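Course handout, unit 6
July
By Hanna Kushnir

Most equipment plans I get to read in this course are shopping lists. The arm has a price, the second arm has the same price, somebody adds them up and calls it a budget. Then the project runs out of money on cables, brackets and the hours of whoever has to keep the thing going.

Take the Brokdale plan we went over in class. Two arms from Stendix, a table, walls, a month of setup. Umut Dağdelen, who wrote it, gave 116 hours to the first year of upkeep. I asked where the number came from and he said the quote. A seller's quote is a poor place to learn what upkeep costs. Ask a lab that has owned the same arm for a year, and ask for its invoices.

Be just as hard on the word "folding." Kodance's sales sheet says its setup handles laundry. What kind? From what starting position? With a person resetting the pile each time? Cloth changes shape whenever you touch it, and a demo on one flat towel says very little about a heap. Write down the exact task before you price anything — a seller will gladly price a vague one.

My rule is to hold back up to 40 percent of the total until the arms have done your task, on your table, with your cloth. Hatice Yaman thinks that is too much. She may be right for a single arm. I would still do it for two, where the reach of one has to be planned around the other.

For next time, price a bench like the one below, line by line, including mounts and cable runs.
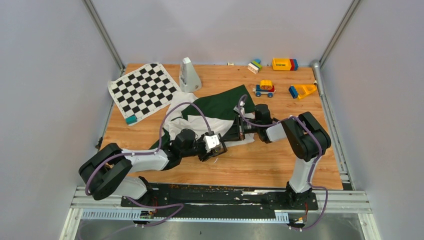 Two arms, one table, green and white cloth in both views.
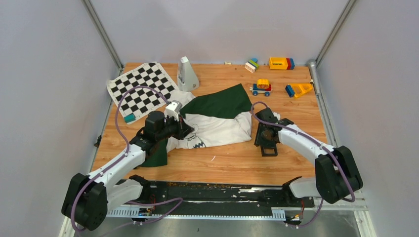
Should spare grippers go in the first order?
Put one spare in the first order if the lead time is longer than your project can sit idle. Otherwise wait until you know which part wears out first.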